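The Okenton Prize

Folasade Danladi had been writing her novel for 16 years, and it was going well, provided you didn't ask to read it. It had a title, an epigraph and a family tree. It had 1,179 pages of notes in a filing cabinet she had bought for the purpose. What it lacked was a second chapter.

The trouble was the first chapter, which was very good. Everybody in the Horville Writers' Circle said so. They had heard it each September, when the Circle held its open reading upstairs at the library, and by now several of them could mouth along with the part about the ferry.

Then the Okenton Prize came along. Two thousand dollars for an unpublished novel, complete, to be mailed by the end of the month. Folasade read the notice twice and stuck on the word "complete" both times.

She made a plan. She would get up at five. She would give up crosswords and her sister. She would write a chapter a day until the thing was finished, and if the chapters were short, well, so was life, and people still bought tickets.

On the first morning she got up at five and alphabetized the spices. On the second she wrote a sentence, "The ferry was late," and sat looking at it with some pride until she remembered it was already in chapter one. On the third she decided the heroine's name was wrong. Changing Pumo to Clara took until lunch, and changing it back took until supper.

By the end of the week she had 94 new words, and she was fond of perhaps half of them. She printed them out, in a large font, and took them to the Circle.

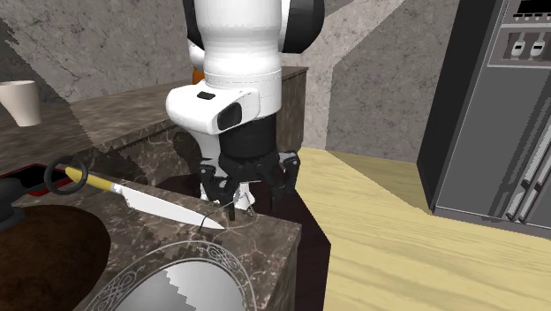 Adaeze Ogbonna wanted to know whether the ferry ever got there. She wasn't being rude, she said, she had just been waiting on that dock since before her knees went, and she would like to see the boat come in while she could still stand up to meet it.

Folasade said it was a complicated question.

"It's a boat," Adaeze said. "It gets there or it sinks."

There was a silence in which Mr. Cheung ate a cookie. Folasade looked at her page. In all those years of notes - the tides, the grandmothers, the price of rope - she had never once thought of sinking it.

She drove home without the radio. She sat down in her coat and wrote until the window went gray, and the ferry went down in the second paragraph with most of the family tree aboard, including two cousins she had never known what to do with.

She missed the deadline by a month and a half. In September she stood up at the open reading, cleared her throat and announced chapter two, and Adaeze Ogbonna, in the front row, took off her shoes.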